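Convocatoria abierta: buscamos gente para el equipo de manipulación robótica Parov, curso 2018-2019

Proyecto estudiantil - Taller de Automatización Layug

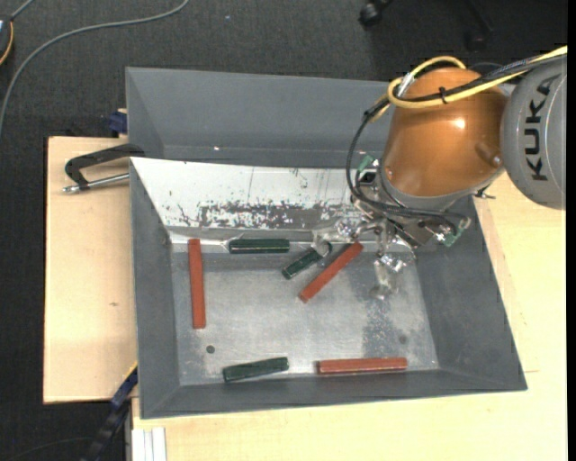 El brazo KUKA sobre el cajón de piezas, con barras rojas y verdes.

En septiembre empieza una nueva temporada de Parov y queremos ampliar el equipo. Somos un grupo de estudiantes que lleva dos cursos peleándose con un problema muy fácil de contar y muy entretenido de resolver: sacar piezas de un cajón, una a una, cuando están colocadas de cualquier manera. Nos lo pasamos muy bien, aprendemos muchísimo y esta vez vamos a presentarnos a la Copa Verkex de manipulación, así que hacen falta manos, cabezas y ganas.

Qué hacemos

El reto consiste en reconocer cada barra, decidir por dónde agarrarla y dejarla en su sitio según el color y la longitud. Dicho así parece cosa de una tarde, pero luego llegan las barras pegadas a la pared, los reflejos del fondo metálico, las que se cruzan con otra... Cada caso que conseguimos resolver se celebra (y se apunta en el cuaderno del taller, que ya va por el segundo tomo). El curso pasado registramos 599 intentos de agarre y todos están guardados con sus notas, a disposición de quien entre.

Este año queremos reescribir la parte de visión, probar dedos nuevos para la pinza y montar por fin un planificador que sepa qué pieza conviene coger primero. Hay trabajo para perfiles muy distintos.

A quién buscamos

Programación: si te manejas en Python o C++ y te apetece ver tu código moviendo algo de verdad, este es tu sitio. Saber ROS ayuda, pero lo enseñamos desde cero.

Visión: segmentación, calibración, nubes de puntos. Vale con haber cursado la asignatura o haber trasteado por tu cuenta.

Mecánica: diseño e impresión de dedos, soportes y utillaje. Trabajamos con Fomex, nuestro propio catálogo de piezas, que está pidiendo a gritos que alguien lo ordene.

Documentación y vídeo: escribir bien también es ingeniería. La Copa pide una memoria técnica y un vídeo corto, y queremos que los dos nos queden estupendos.

Puede presentarse cualquier estudiante de grado, máster o ciclo superior, de cualquier curso. No pedimos expediente ni experiencia previa con robots industriales. Sí pedimos constancia: dos tardes por semana en el taller, de septiembre a mayo, y algo más de dedicación en las semanas previas a la competición.

Qué ofrecemos

Acceso al brazo y a la mesa de trabajo desde el primer mes, una vez superado el curso interno de seguridad. Tutoría de Úna Ó Néill, que coordina el proyecto y revisa con cada persona nueva su primer programa antes de ejecutarlo en el robot. Un certificado de participación de 154 horas para quienes completen el curso, y la inscripción en la Copa a cargo del taller. No es una plaza remunerada - lo decimos desde ya para que todo el mundo haga sus cuentas.

Y un ambiente muy bueno, de verdad. Aquí se pregunta todo, las veces que haga falta, y quien entró el año pasado sin haber tocado una pinza en su vida lleva ahora la calibración entera.

Cómo apuntarse

Hay 20 plazas. Escríbenos a través del formulario de la web del taller, en el apartado Parov, e incluye:

Nombre, estudios y curso.
El área que más te interesa (puedes marcar dos).
Un párrafo contándonos algo que hayas construido, programado o arreglado, aunque saliera regular.
Las tardes que tienes libres.

No hace falta carta de motivación ni currículum. Si tienes un repositorio o fotos de algún proyecto, mándalos, nos encanta cotillear.

Leeremos todas las solicitudes y contestaremos también a quienes se queden en lista de espera. Las personas preseleccionadas vendrán una tarde al taller para conocer al equipo y hacer un ejercicio por parejas con el simulador. No se puntúa quién acaba antes: queremos ver cómo te organizas y cómo explicas lo que vas haciendo.

Si tienes dudas sobre horarios, convalidación de créditos o accesibilidad del taller, usa el mismo formulario y elige la opción Consultas. Responde Úna, normalmente en un par de días.

Publicado el 5 de julio de 2018. El plazo sigue abierto hasta que empiece el curso en septiembre.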